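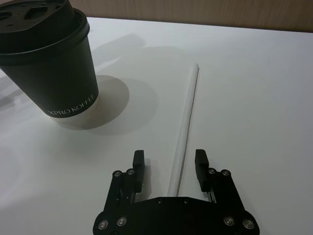 Should the wrist camera drive the last stretch of an insertion, or is a planned path good enough?
Let the camera drive it. Plan to a point just short of the lid, then close the loop on what the wrist sees.

Two-arm straw task, planner vs. servoing
Forum: Control and Planning
Started April 1, 2025

gridlatch wrote:
That's my short version, and I'm so happy with this I had to post! Setup is two arms, one steadies the cup, the other puts the straw in the lid. I plan both arms together in Rarico up to a pre-insert pose, then hand off to a visual servo loop at 15 Hz. Before the handoff I was running the whole thing open loop and the straw tip wandered all over the lid, because the straw never sits in the fingers the same way twice.

torquewrench88 wrote:
Nice, but I disagree about the camera. Once the straw is in the jaws you have the tip offset, so measure it once and replan. Our Horgan stack does exactly this. 15 Hz is slow for contact anyway.

gridlatch wrote:
Fair on the rate! Contact is handled by a separate admittance loop on the arm controller, and the camera only nudges the target sideways. Measuring once is fine until the straw slips against the lid and rotates in the grip. Then your offset is stale and you push with total confidence into plastic.

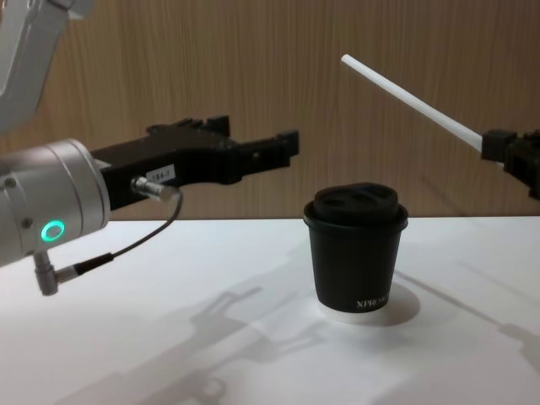
The other thing I changed is who waits for whom. The straw arm holds its tip high until the cup arm reports a stable grasp, and only then does the planner release the approach segment. It's one flag in the behavior tree and it got rid of nearly all my arm-to-arm near misses.

mossypixel wrote:
Ooh, what are you using for tip detection? White straw over a white table sounds awful.

gridlatch wrote:
It is awful, haha. Small keypoint net, 2000 labeled frames, trained in Mitum. I only trust it when the tip is over the lid, where black behind white gives a great edge.

torquewrench88 wrote:
So it only works with black lids. I'd still take the measured offset.

mossypixel wrote:
Why not both? Offset as the prior, camera as the correction, cap the correction at 20 mm or whatever.

gridlatch wrote:
Stealing that. I'll push a branch to the Terulcombe repo tonight with the cap as a parameter, and torquewrench, please try it with your replan step in front!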